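Handout 6: Gathering Demonstrations
Instructor: Rūta Koppel
December 2024

Reading before the lab: the Ridgeway notes, sections on teleoperation and on labeling. Bring your station sheet.

What a demonstration is

For this course, a demonstration is one complete run of a task, driven by a person, with the camera streams and the joint positions saved together. It begins with the arms at the rest pose and ends with the arms back at the rest pose. The policy learns to predict the next short stretch of motion from what the cameras and joints report now. It has no other source of information about the task, so anything you want it to do has to be in the recordings somewhere.

How many

The Mestiteo set we use in the second half of the course has 817 runs across 8 tasks. Your team will collect 100 runs of one task. That is enough to train a small policy that works near the positions you covered and fails elsewhere. A policy that copes with a rearranged table needs far more, some 3,000 in the projects we read in November.

Variation

Decide what will vary before you start, and write it on the station sheet. For the mug task, vary these:

Which mug is moved
Where the mug starts and which way its handle points
Where the mug tree stands and how it is turned
Which other objects share the table

Change one or two of these between runs. Teams often leave the tree in one place all afternoon – the policy then learns the place and ignores the tree. Lighting can stay as it is for this lab.

Driving

Move at a steady pace. Long pauses are a problem, as the policy will learn to pause too. If you need to think, do it before you press record. Approach the mug so that the gripper can close on the rim without pushing it, and keep the handle clear for the peg.

If you miss a grasp, back off a little and try again in the same run. Keep that run and mark it "recovery". If you drop the mug off the table or bump the tree over, stop, discard the run and reset.

Labeling

Each run gets one line in the Wuvance log: task, operator, outcome, and a short note. The outcome is success, recovery or discard. Write the note right after the run. Notes written at the end of a session are mostly wrong.

Checking the cameras

Play back the first three runs before you go on. In every view you intend to use, look for stretches where an arm covers the peg or the mug. One blocked view is fine if another view is clear at that moment. Both views blocked during the grasp means you should move the station or change your approach.

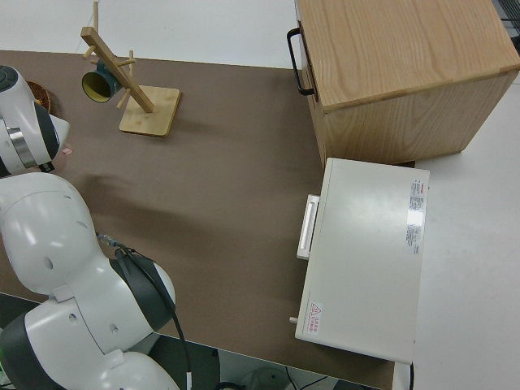
A mug with a yellow interior hangs on the tree in both views.
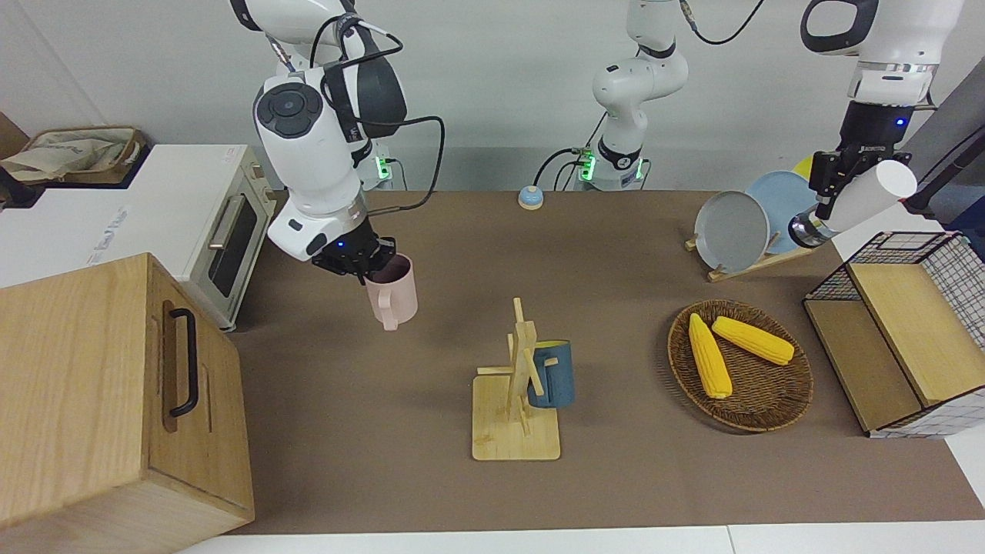
Should we throw away the runs where the operator was slow?

Keep them if the motion is smooth and the task is finished. A slow run can be resampled later to match the others. Discard it if the arm stands still for long stretches in the middle, or trim those stretches and say so in the note.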